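FOR IMMEDIATE RELEASE

13/10/2023

Josefien Van Acker's first feature, Clovstead, is coming to cinemas in February

Hello from a very untidy desk! I've been asked to write this release myself, which I suspect is because everyone else at Rekeo is busy with the subtitles, so please forgive me if it reads more like a letter. I'm Josefien Van Acker, I wrote and directed Clovstead, and I'm very happy to tell you that it opens in February, with Indico handling the release.

Clovstead is a film about two sisters who go back to the village they grew up in to sell their father's cinema. They haven't spoken properly in years. One of them wants it gone by the end of the week and the other keeps finding reasons to stay a bit longer (a leak in the roof, a missing key, a man who swears he was promised the projector). It's a comedy for most of its length and then for a while it isn't, and I won't say more than that because my producer is reading over my shoulder.

I started writing it when I was still working as an editor on other people's films. I'd come home, make toast and write one page, and if the page was bad I kept it anyway. By the end I had 148 pages, far too many, and a good third of them were the sisters arguing about curtains. Some of the curtain argument is still in there. I'm fond of it.

The village of Clovstead doesn't exist, by the way, so please don't go looking for it. We put it together from three different places, and the cinema's front and its inside are a good forty minutes' drive apart. If you see someone walk through the doors in a raincoat and come out the other side looking a bit drier, well, now you know.
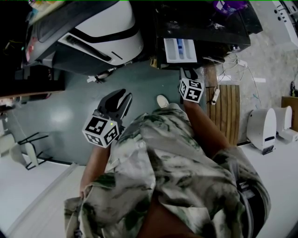
Casting took longer than I'd hoped. We watched 1,283 tapes for the two sisters, and I did watch them all, mostly at the kitchen table with the sound up too loud. I wasn't looking for two people who looked alike. I wanted two people who interrupted each other in the same way, and when we finally had our pair in one room they talked over each other for an hour and I barely got a word in. I went home that night and slept properly for the first time in weeks!

I get asked a lot what it's like to go from editing to directing, so I'll answer it now and save us all some time. It's noisier. In the edit you can sit with a shot for a whole afternoon and no one minds, but on set there are people waiting, and lunch, and the light is going. I was slow at first and I got quicker. My editor, Bühler, who cut the film and was very patient about having another editor breathing down the phone, says I still shoot as if I'm leaving notes for myself. I've decided to take that as praise.

The scene I'm proudest of is the last screening, when the whole village turns up. We'd asked for 60 extras and I was terrified the room would look half empty, so we kept moving people round between shots and swapping their hats. Watch for a woman in a purple scarf near the aisle. She's in the second row too, and then she's by the door. She was brilliant in all three seats and brought her own sandwiches.

There's also a lot of music in it, more than I planned. The father's old records kept creeping into the script, and after a while I stopped fighting them.

We'll have our first public showing in a hall with 800 seats, and I'll be there for questions afterwards, along with both sisters if their trains behave. After that the film goes out to cinemas across the country, and I'm hoping to travel with it to as many of the smaller ones as I can. If you run a little cinema with a wonky screen and a good kettle, please get in touch with Indico and put your name down.

I'm free for interviews from now until the release, by phone or in person, and I'm happy to talk about the film, editing, growing up with a sister or what to do with a surplus of hats. Please don't ask me how it ends.

Preview links, stills and the full cast list can be requested from the press desk at Rekeo. Running time and certificate to follow.

ENDS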